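Lustotau by Skekier: a small analog synthesizer with a big manual

I bought the Lustotau in July, after two months of thinking whether I need one more synthesizer. I play keyboards since 1995, mostly in small groups for dance and theater, and I already have more instruments than shelves. But I wanted something with real knobs that fits in a backpack, and the price, 390 dollars without the power supply, was possible for me.

The power supply is my first complaint, so let me finish with it. The plug is not a common one. I ordered the cheap adapter which the shop recommended, and it gave a hum in the left speaker. With the original Skekier adapter the hum is gone. Please count this cost before you compare with other models.

The sound is the reason to buy it. There are two oscillators, one filter and a spring reverb, a real one, which you can hear if you put the instrument down too hard. The oscillators need about 20 minutes until they stay in tune. After this they are stable for a whole evening, at least in my room. The low notes are round and a little dirty, and they sit well under a piano or a voice. I used them for a slow piece with cello and I did not need any equalizer.

The filter is more difficult. In the first half of the knob almost nothing happens, then everything happens in a very small movement. For recording it is fine, you try again. On the stage I was nervous with it. My earlier synthesizer, a Baysal, has a much better filter knob, although its sound is thinner and I never liked its noise.

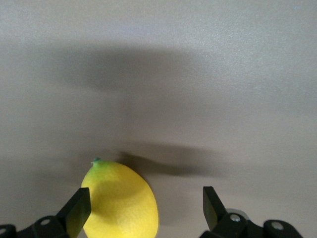 Dragica Vasić wrote to me, after I posted my first notes, that the filter can be adjusted from the inside with a small screwdriver, and that on her Lustotau the knob became much more even. She added that I should let it warm up first, and make a mark at the old position of the screw, otherwise the way back is hard to find. I have tried it now, and she is right. It is still not as smooth as the Baysal, but I can play a slow opening of the filter by hand without a jump.

I find it strange that the manual has no word about this screw. It has a long chapter about the history of spring reverbs, with drawings, and another about connecting old drum machines. Both are pleasant to read. The page on MIDI is very short, and I needed a whole evening to understand that the channel is saved only when you hold the lowest key during switching off.

The keys are small and a little loud. If you record with a microphone near to you, you will have the clicking on the recording. I now use the Lustotau mostly from my larger keyboard, and then it is a very quiet and friendly machine. The built-in sequencer I use less than I expected. It is good for simple patterns, but it cannot play a rest longer than one bar.

I compared it also with the Vestico, which a student lent me. The Vestico has memory for sounds and the Lustotau has none, so with the Lustotau you write down your settings on paper or you forget them. For quick changes between songs I would take the Vestico. For bass and for long, slow sounds I keep the Lustotau, and I have already ordered a hard case for it, with space for the adapter.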